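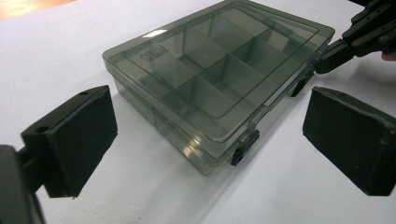
The Long Life of the Button Jar

May 31, 2020

Most houses have one somewhere. It may be a jam jar, a cookie tin or a plastic box with a lid, and it holds the buttons that came off shirts before the shirts became rags. Few people remember starting theirs. Many got it from a mother or an aunt, already half full.

This spring a good number of those jars came down from the shelf. People at home with time and a sewing machine wanted elastic, thread and anything that would hold a strap in place. Vidmar, a notions shop that has sold by mail for 30 years, took 600 orders in the last two weeks of March. A normal month brings 500. Elastic was gone first, then bias tape, then plain white shirt buttons, which the shop had never run out of before.

Buttons were once costly enough to save. Shell buttons were cut with a tubular saw from freshwater mussels, ground flat by hand and drilled one at a time. A work shirt might be worn through twice at the elbows, but its buttons were good for another shirt, and they were snipped off and strung on a thread so the set stayed together. In old jars the strings are sometimes still tied.

Plastic changed the price but not the habit. Clothing makers began to sew a spare inside the side seam, or put it in a small paper envelope pinned to the tag. Those envelopes go into the jar too, usually unopened, and years later there is no telling which coat they belonged to.

Helis, a small button works that closed its dyeing room long ago and now buys its blanks ready colored, still makes four-hole shirt buttons in 2 sizes. The smaller goes on collars and cuffs. Its customers are mostly uniform shops, along with a few home sewers who write in asking to match a single button from a cardigan. The staff say gray is the hardest color to match.

Sorting is a matter of taste. Some people sort by color, which looks good but is slow to use. Dressmakers tend to sort by size and number of holes, and keep shanked buttons apart from flat ones. Metal should be stored dry and away from shell. Very old celluloid needs its own container with some air, as it can break down and spoil whatever is near it. A sour smell on opening the lid is the usual sign.

Others never sort at all. They tip the whole lot onto a tray, push it around with one finger until something close turns up, and pour the rest back in.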